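Boletim interno da Stindeo
19 de maio de 2023

Bancada de dois braços entra na rotina da preparação de conjuntos

A Direção de Operações informa que a unidade de Lumbao passou a dispor de uma bancada com dois braços robóticos, destinada à triagem e à arrumação de artigos pequenos. O equipamento foi integrado pela Trister e trabalha, nesta fase, apenas com artigos de papelaria e jogos de mão, que representam 252 das referências preparadas na unidade.

A escolha destes artigos foi proposta por Obed Sulemana, responsável pela preparação de conjuntos, por reunirem formatos muito diferentes numa mesma encomenda. Um tubo de cola rola, um marcador é estreito e um cubo oferece várias faces de preensão.

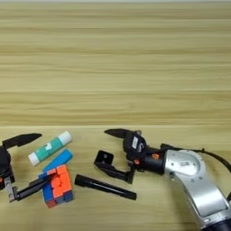
Tubo de cola, bloco azul, cubo de Rubik e marcador preto entre as duas pinças da bancada.

Até dezembro, a separação destas peças era inteiramente manual e ocupava duas pessoas por turno. Com a nova organização, esses postos mantêm-se, mas o conteúdo do trabalho altera-se. Os operadores deixam de repetir o mesmo gesto durante horas e passam a preparar as peças sobre o tampo, a acompanhar os ciclos e a decidir o que fazer quando uma preensão falha. Cada ocorrência é registada numa ficha própria, que Yuzuki Uchida revê no fim do turno com a equipa.
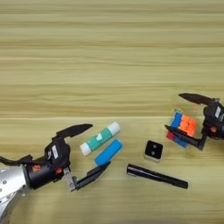 A formação inicial abrangeu os dois turnos e incluiu a paragem de emergência, a troca dos dedos das pinças e o preenchimento da ficha de ocorrências. Niilo Leinonen, operador do primeiro turno, assinalou que o cansaço nos pulsos diminuiu, mas que a vigilância prolongada exige outro tipo de atenção. Na sequência dessa observação, a permanência na bancada foi limitada a meio turno por pessoa — regra que se aplica também às substituições.

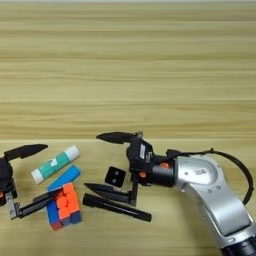 As duas pinças abertas, frente a frente, com os artigos dispostos no espaço entre elas.

Foram registados 1.657 ciclos no período de ensaio, dos quais 925 com artigos cilíndricos. A comissão de trabalhadores, representada por Brayden Chisholm, recebeu estes dados e pediu que os registos da bancada não sejam utilizados na avaliação individual de desempenho. A Direção aceitou o pedido, e a cláusula correspondente consta já do regulamento da unidade.
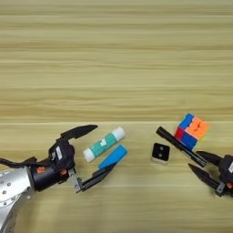 Mantém-se em aberto a questão das categorias profissionais. Quem acompanha a bancada exerce funções que não estão previstas na descrição atual do posto, e os Recursos Humanos apresentarão uma proposta de revisão depois de ouvidas as equipas. A eventual instalação de uma segunda bancada na unidade de Suller dependerá dessa revisão.

Os colaboradores interessados em frequentar a próxima formação devem inscrever-se junto de Oskari Koivisto, extensão 400, com conhecimento da respetiva chefia.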